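Filed under: Workshop notebook / Sorting and packing

October, morning. Painted canisters, Restovo box

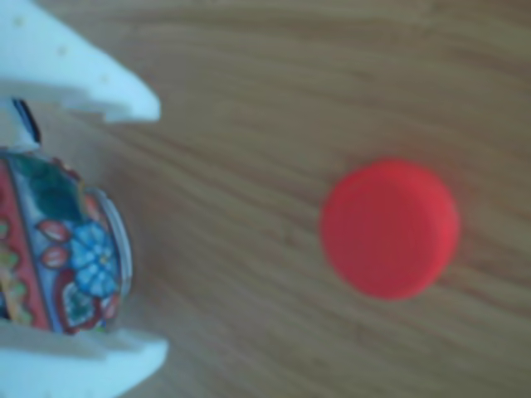

Painted canister with the blue flower, red cap on the table.

Continued with the small canisters for the Skultomville shelf. I still can't say if this one is tin or ceramic, so I leave the material blank on the card. Pattern for the card: red band with small green and yellow motifs, pale ground, light blue flower, two red leaf shapes, dark green above. Thin silvery rim at the end.

The red plastic cap is not part of the canister. Please keep caps in the Lutach tray and write the tray number, I forgot it twice already.

Labels: we have 20 left of the small ones, order 500. The 800 pack is cheaper for one piece but the glue gets old in our cupboard.

To do: soft paper between the painted sides, 6 to a box, rims not touching. Ask Doležal if they have lower boxes.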